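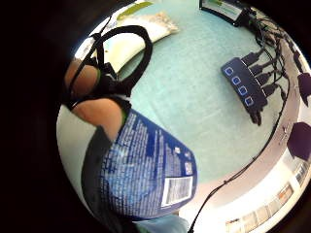 La bolsa azul de picoteo, en la mano.

Foro > Alojamiento > Campings y bungalows
Tema: Camping de Gillport con niños, ¿cabaña o parcela?

bvieira
Hola a todos. Somos cinco (dos adultos, mis hijos y mi suegra, que ronca pero no se lo digáis) y estamos mirando el camping de Gillport para una semana en mayo. Dudo entre la cabaña familiar y una parcela con luz y el avance de siempre. La diferencia son 107 euros por toda la estancia, que tampoco es una locura. ¿Alguien ha ido hace poco? ¿Las cabañas tienen calefacción de verdad?
Bernardo

duygu_c
¡Cabaña sin pensarlo! Nosotros estuvimos el año pasado y por la noche refresca muchísimo, el río está al lado y se nota la humedad. Tienen un radiador en el salón y otro en el cuarto de las literas. La cocina es pequeñita, eso sí, y las sartenes están para jubilarlas. Llévate la tuya.

rutero_alper
Pues yo no estoy de acuerdo. Las parcelas de la zona alta son estupendas, con sombra y los baños a un paso. En las cabañas se oye todo — pero todo — lo que hacen los vecinos. Con una suegra que ronca, a lo mejor el problema lo tienen ellos jajaja.

duygu_c
Alper, eso será en las viejas, las que están pegadas a recepción. Las nuevas están más separadas y yo dormí como un tronco.

rutero_alper
Las nuevas no las conozco, ahí me callo. Pero la humedad con un buen avance se lleva bien, yo uso un Rodell desde hace 9 años y ni una gotera.

hammad.t
Editado el 11/10/21: corrijo el horario de recepción.
Ojo con la llegada, que cierran a las 9 de la noche y luego hay que llamar a un teléfono que cogen cuando les parece. Si venís por la carretera de Neltley contad con obras. Y preguntad por la piscina antes de pagar, en mayo a nosotros nos la encontramos cerrada y los críos se llevaron un disgusto tremendo.

bvieira
Uf, lo de la piscina me hace dudar más que los ronquidos. ¿Y hay algo cerca para una tarde de lluvia?

firdevs_i
En Quartey hay un museo del ferrocarril con una maqueta enorme, tienen más de 3000 piezas y a los pequeños les encanta. Se ve en una mañana. Yo cogería cabaña, por cierto, pero reserva llamando, que por la web no te dejan elegir cuál.

bvieira
Gracias, mañana llamo y pido de las nuevas. Alper, ¿el avance ese pesa mucho?

rutero_alper
Un rato. Te mando las medidas por privado.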